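Flasby table top in light wood, four months in

February 2026
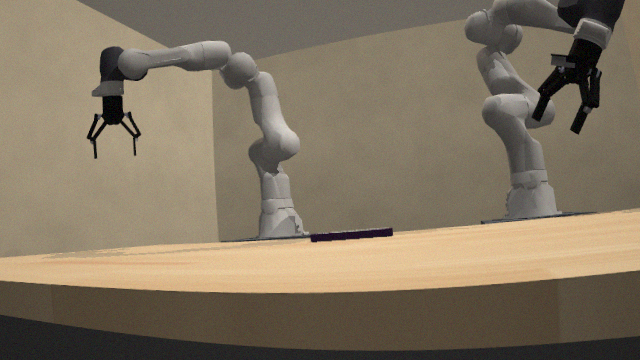

Light wood top, a dark purple slab near the middle.

I bought the Flasby top in October to replace a desk that had started to sag. It is sold by Rasutside as a top only, so you supply the legs. I put mine on 4 steel legs from Brivgate, which are sold separately and come with their own screws.

The top arrived flat in one box with cardboard corners. One corner had a small dent on the underside. I didn't send it back. The pilot holes are already drilled, but the Brivgate legs did not line up with them and I had to drill my own. Use a stop on the bit if you do the same.

Fitting took an evening. It is heavy enough that you want a second person to turn it over.

The surface is smooth and pale, with a grain that doesn't distract. Coffee wipes off if you get to it the same day. I left a mug on it overnight once and the ring is still faintly there after a light sanding and a coat of oil. The instructions say to oil it every 2 months. I have done it once.

It doesn't bounce when I type, and a clamp lamp holds well on the back edge. The front edge is square and a bit sharp on the forearms, so I rounded it over with fine paper.

Delivery was slow and the tracking page never updated. The order desk did answer the phone.

I would buy it again, though with different legs.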